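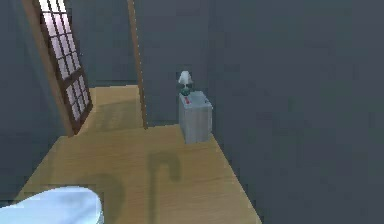 Morning gratitude email from Miltetti stopped showing my saved entries. The email itself comes at 7 like always, quote at the top, prompt under it, but the "your words from last year" part is blank. Wednesday's prompt was "a light you were glad of" and I wrote about the tall window, dark brown frame, all those little panes and the pale pinkish light in them. Saved it, got the green check. Went back after lunch – gone. Only the title left.

Ticket status: Open
Product: Miltetti daily journal, paid plan
Started: May, after the update

What I tried so far:
Logged out, logged in. Same.
Cleared the browser. Same, and now it asks me for the welcome tour every time, so thats worse.
Other browser. Title shows, body blank.
Phone app. Body shows for a second and then goes.

Export still works. I ran one before touching anything else and it says 2,354 entries, which matches the number on my profile page. So the text must be somewhere. Please dont reset the account until we know where.

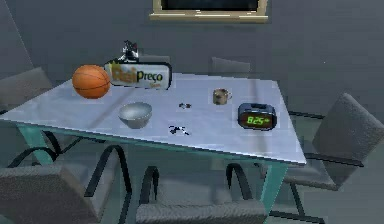

Also the streak counter dropped back to zero even though I didn't miss a day. Not the main thing but I'd like it back, I've kept this up since I was laid up with my hip and it's what I look at first.

Update, same day, 4:15 pm

Support reply says try turning off the Ranamo add-on (the one that sends the quote of the day into the journal page). Turned it off. Short entries came back. Long ones still blank. Turned it on again, short ones blank too. Did this 2 times to be sure, same result both times.

So it looks like there's more than one problem:
Ranamo on – everything blank
Ranamo off – only the long ones blank
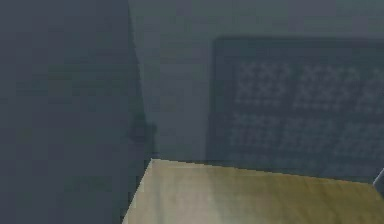
LONG ENTRIES

Went through a bunch by hand. Cutoff is nearly 700 characters. Under that the entry opens fine, over that you get the title and date and nothing else. Thank you letters are the worst hit, mine all run long. Pasted one into a new entry in two halves and both halves opened.

Entries I brought over from Zanda when they closed their journal are fine at any length. No idea why. Maybe stored in the old format?

Support asked who hosts my custom page. Poduval. Nothing changed on there that I know of and the blank entries are blank on your own site too, so I don't think its them.

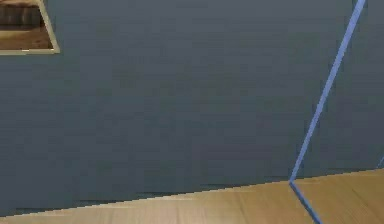
Gray-blue wall, pale tan frame in the top left corner.

Still need from support:
Confirm the long entries are safe on your end
Streak put back
Some way to keep the quote of the day without Ranamo, I do like starting with the quote

Leaving Ranamo off for now and keeping new entries short. Can test anything you want after 7 tonight. Please keep this one open.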